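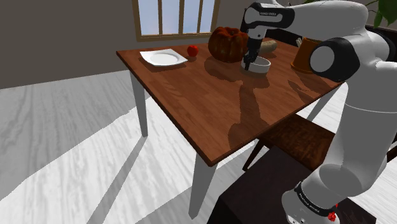
Simulated dining room from the Cendska scene library, with a Franka Emika arm gripping a white bowl.

Jollcombe Releases Cendska 5, a Simulation Package for Household Manipulation

DILDALE, Apr 16, 2025 – Jollcombe today released Cendska 5, a software package for building and running simulated household tasks for robot arms. The release adds a furnished-room scene library, a revised contact solver for thin-walled objects, and a batch runner for unattended jobs. It is available now to new customers and to all current license holders.

Cendska 5 ships with 28 furnished rooms, including kitchens, dining rooms, and utility rooms. Each room is supplied as an editable scene. Tables, chairs, windows, and wall finishes are separate assets and can be moved, replaced, or removed without rebuilding the room. Sunlight direction and intensity are set per scene and can be varied between runs, so that the same task can be rendered with hard shadows across the work surface or with flat, even light.

The object library now holds 3,000 items. Tableware, produce, baked goods, and storage containers make up the largest groups. Every item carries a collision mesh, a mass, and a friction value, all of which can be overridden in the scene file.

Contact handling

Earlier versions of Cendska treated bowls, cups, and similar vessels as sets of convex blocks. This kept computation low but gave poor results when one gripper finger was placed inside a rim and the other outside, or when a wall was pinched from above. The new solver works on the wall geometry directly. Wall thickness is read from the mesh and does not have to be entered by hand.

Users who prefer the older method can select it in the project settings. Projects created in version 4 open with the older method switched on, and their results are unchanged until the setting is edited.

Batch runner

The batch runner takes a task file and a list of variations and runs them on one machine or several. Object placement, object choice, camera position, and lighting can each be varied within limits set by the user. Output includes rendered color images, depth, joint positions, gripper state, and a pass or fail value for the task. Failed runs can be replayed in the viewer from any time step.

A set of 23 reference tasks is included. They cover picking, placing, stacking, and clearing objects from a table. Each comes with a written success condition and a starting scene, and all of them can be copied and modified.

Requirements and availability

Cendska 5 runs on Linux and Windows. A dedicated graphics card is required for rendering; physics-only jobs can be run without one. Scene files from version 4 are converted when first opened, and the original file is kept. Version 3 files must be opened and saved in version 4 first.

Licenses are sold per seat or per site. The batch runner is part of both. Sales and support in Europe are handled by Gaete. Version 4 will receive maintenance updates until October, after which fixes will be made only to the current release.

About Jollcombe

Jollcombe develops simulation software for robotics laboratories and equipment makers. The company is based in Dildale.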